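Trurno mug tree and plate rack: my review after one winter

I bought the Trurno set in April, from the Plodenel shop near the old station. It has two parts, a mug tree and a plate rack, both of wood and sold together in one flat carton. You can buy them also separately, but the person at the counter told me that the price is then higher. I use them every day, so I think I can now say something useful about them.

English is not my first language, please excuse if some expressions are strange.

What was there before

For many years I had a Bouchard wire rack next to the sink. It was not bad, but the coating came off in the corners and it left small orange rings on the counter. The mugs had no place in it. They stood upside down on a towel, and the towel was always damp. I wanted something I could put on the table in the other part of the kitchen, where I have more room and where we eat.

I looked first at the Evham mug stand, which is metal and folds together. In the shop I pushed it with one finger and it moved too easily for my taste.

Putting it together

The plate rack needs some patience. The pegs go into holes in the base and you have to knock them in. The paper says to use a rubber hammer. I used a normal hammer with a folded dish cloth over the peg, and one peg has now a small flat mark on the end. It took me one cup of tea, let us say. No glue was in the carton and I did not add any.

The mug tree is easier. The post is fixed to the base with one screw from below. Turn it until it stops, and then a little bit more. I did not do this the first time and the post turned with the mugs on it, so all the mugs were facing the wall when I came back.

There was a smell of fresh wood for the first weeks. I liked it, but my sister did not.

The mug tree in daily use

The base is a flat rectangle, and I believe it is the best decision they made. Round bases look nicer in the catalog, but a rectangle can stand parallel to the edge of the table and takes less useful space. It is heavy enough. My biggest mug weighs more than 300 grams and I can hang it alone on one side, and the tree stays where it is.

The pegs are short. For a mug with a normal handle this is good, because the mug stays close to the post and does not swing. For a mug with a very thick handle it is less good. I have one such mug, handmade, and it slides forward when somebody walks with heavy steps in the room. It lives in the cupboard now.

I hang the mugs at the top. The lower pegs I use less, only when guests come. If you hang wide mugs on all pegs, they touch each other and make a noise when you take one.

A small warning for people with nice old cups: the peg ends are cut quite straight, and the edge is a little sharp. I went over mine with fine sandpaper. After this it was fine.

The plate rack in daily use

The plates stand between the pegs, and for dinner plates with a raised rim the distance is right. They lean a little, and I was afraid in the beginning that they would fall forward, but in my kitchen no plate has fallen. Deep soup plates do not fit well. Two of them need the place of three flat ones, and then they stand crooked.

Please know that there is no tray. If you put in plates directly from the washing water, you will have a puddle. I dry the plates halfway with a cloth and then put them in the rack — it is storage more than drying, in my opinion, and the carton should say this more clearly.

The wood of both parts is light in color. Coffee leaves marks if you wait. Every 2 months I rub everything with a little kitchen oil and leave it overnight, and the marks become weaker but do not disappear.

On the table

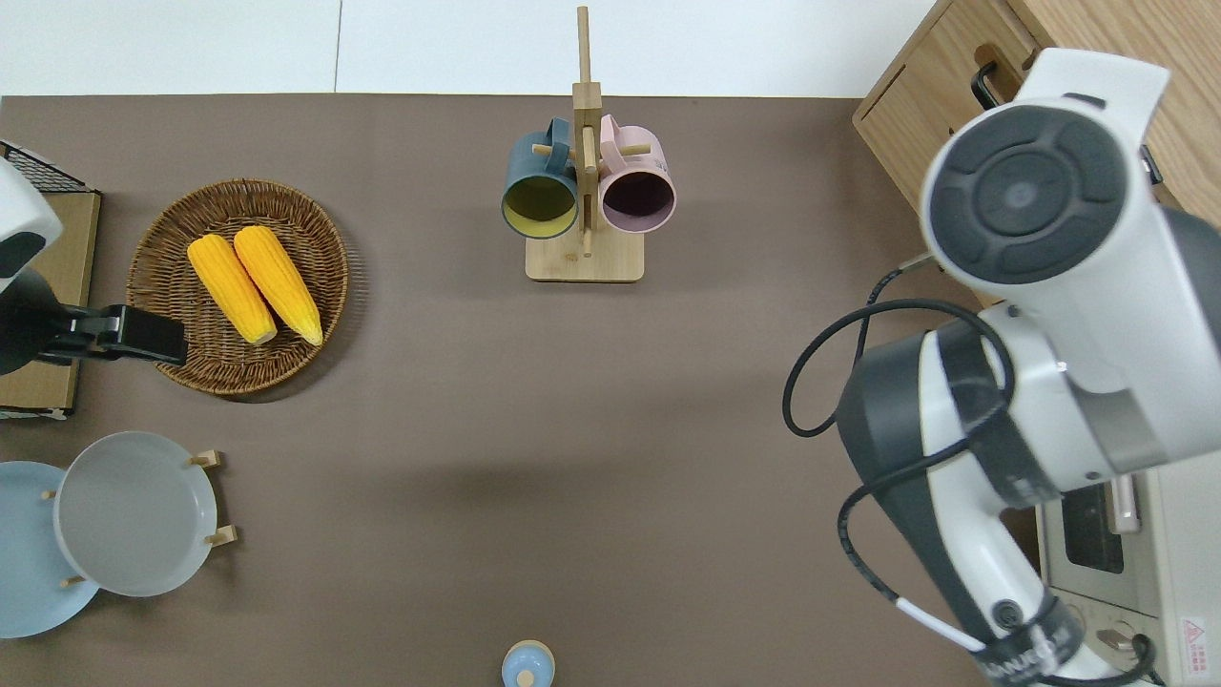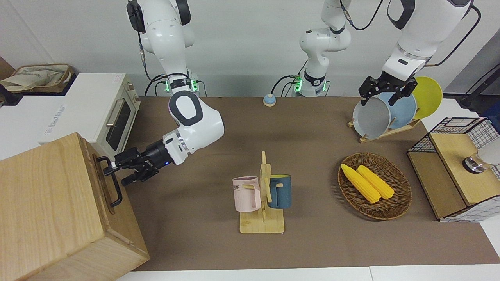

The mug tree with the pink mug and one dark mug, and plates standing in the rack to one side.

Good points

The mug tree stands firmly, also with only one mug.
The base is rectangular and easy to place along an edge.
The rack holds flat plates well and you can take one out without moving the others.
Both parts can be taken to pieces again, I did it once when I moved them to the holiday flat.

Less good points

No drip tray and no possibility to buy one. I asked.
The peg ends are rough when new.
Soup plates and bowls do not really fit.
The paper with the instructions is printed very small, and one drawing shows the base upside down.

Would I buy it again?

The mug tree yes, immediately. The plate rack I would buy again only for the same use, that means for flat plates which are already nearly dry and which you want to have in reach when you set the table. If you need a rack beside the sink, take a different one, with a tray. I would give the tree 9 points from 10 and the rack 6.

One more thing about the order. Plodenel sends the carton without any outer packing, only with a label on it, and mine had a hole in the corner. The base inside had a scratch on the underside. I wrote to them and they offered a new base, but I did not want to wait and I kept it. It is on the side which stands on the table anyway.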